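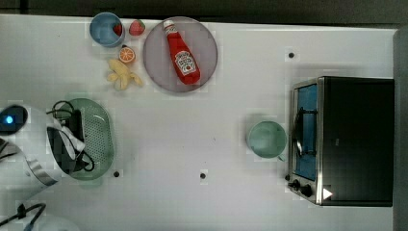

## Nirkik Kitchen Play Set (tabletop benchmark kit)

I put this kit together for our policy tests, and I'm a little too fond of it! You get the food pieces, a plate, a mug, a colander and a toaster oven, plus the task cards I wrote with Tươi Thân (she's the reason the instructions make sense).

We ran 516 trials on it at Lornport in June, comparing a policy trained on 3,000 demos with one that saw just 28 extra demos of our own layout. The small top-up helped most on reaches near the colander – I really didn't expect that, and I'd love for someone else to try it.

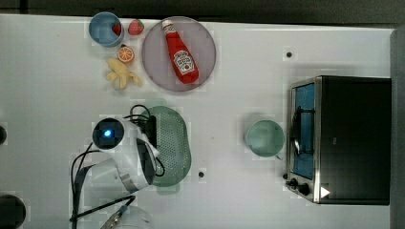
*Gripper at the colander, ketchup on the plate.*

Ships from Skuline in six days. Arm not included, sorry!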